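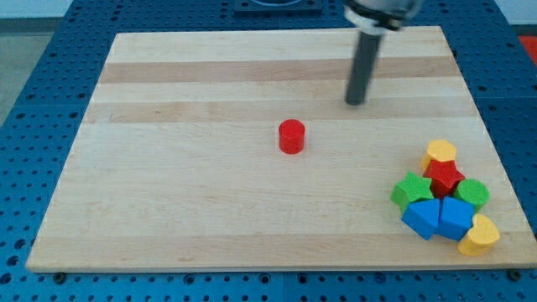 How can a person teach a robot to push an object when the robot cannot be told in words what a good push is?

The person performs the task through the robot, by guiding the arm by hand or by steering it from a distance, and the robot stores its own positions together with the camera images. A policy is then trained to produce the same motion when it sees a similar arrangement of objects.

3.2 Collection of demonstrations

In our study the demonstrations were given in both ways. In the first way, which we call hand guiding, the operator holds the arm above the last joint and moves it while the motors compensate only for gravity. In the second way, remote control, the operator sits beside the table and moves a small handle, and the arm follows the handle in the horizontal plane. The height of the tool was kept constant during remote control. During hand guiding it was free, and we will see in Section 5 that this freedom had a cost.

The task is the one used in the earlier Cadberg experiments. A wooden board is placed on the work table and plastic blocks of different shapes and colours are put on it. The operator receives a short written instruction, for example "bring the red cylinder to the other blocks", and has to fulfil it by pushing with a single rod. Grasping is not possible with this tool. We consider this an advantage for the comparison, as the operator cannot avoid the difficult part of the work by lifting a block over its neighbours.

Figure 2. The pushing task. The red cylinder stands by itself near the centre of the board, apart from a close group of coloured shape blocks on the lower right. The tip of the rod is just above the wood.

Arrangements like the one in Figure 2 belong to the type we name "join". The remaining type, "separate", begins with all blocks together and asks for one of them to be taken out. It was noted by several operators that the star shapes are unpleasant to push, since the rod slides into the space between two points and the block turns. Cylinders behave better, but they leave the line of the push easily when the contact is not well centred.

Demonstrations were given by 11 operators, of whom three had used a robot before. Each operator worked with both methods, and the order of the methods was changed from person to person. Before the recording there was a practice period without a fixed length, and the operator decided when to finish it. In total we kept more than 300 demonstrations. A demonstration was discarded if a block fell from the board or if the operator asked to repeat it. Hesitations and small corrections were not removed. In the Vira data set such parts were cut out, and for this reason our durations should not be compared directly with theirs.

The instructions were prepared by Albertina Louro, who did not take part as an operator. The recordings were stored in the Hasamer format without smoothing of the trajectories.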